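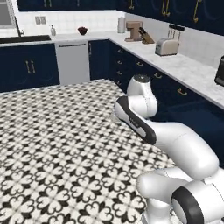 Raili Vuorinen had kept the antiques shop in Siltcombe long enough to know when a person came in to look and when a person came in to part with something, and the man with the hatbox under his arm was plainly the second sort, though he spent a good long while pretending to admire the butter dishes.

"My aunt's," he said at last, and set the box on the counter. His name was Harish Sastry and he had driven over from Jarmont with the thing belted into the passenger seat. Inside, wrapped in a pillowcase, was a green glass decanter with a stopper shaped like a pear.

Raili put on her good glasses and turned it to the window. It was a Pesonen, the little mark was there on the base, and it had hardly a scratch on it apart from a nibble on the rim of the stopper that you would find with a fingernail sooner than with your eye.

"I could give you 200 for it," she said. "I'd ask 300, and I'd get it by July, when the summer people come."

He nodded, and went on nodding, and didn't take his hand off the box. "She kept cough drops in it," he said. "The stopper stuck, so you had to hum while you twisted. She told us it wouldn't open for anybody who didn't hum."

"And what did you hum?"

He went rather pink, but he was a nice man and he had been asked, so he hummed it for her - some old waltz, a bit flat in the middle - and gave the stopper a twist, and out it came with a squeak. The smell of licorice rose up between them, faint and sweet and dusty.

Raili thought of Arvo Nieminen, who had bought Pesonen glass from her for years and would have been at the door before lunch if she telephoned. She thought about the roof, too, which wanted doing. Then she folded the pillowcase back around the decanter, tucking in the corners the way she used to tuck in her boys.

"Have you got cough drops at home?" she asked.

"I could stop on the way," said Harish.

"Get the licorice ones," she said, and went around the counter to hold the door for him.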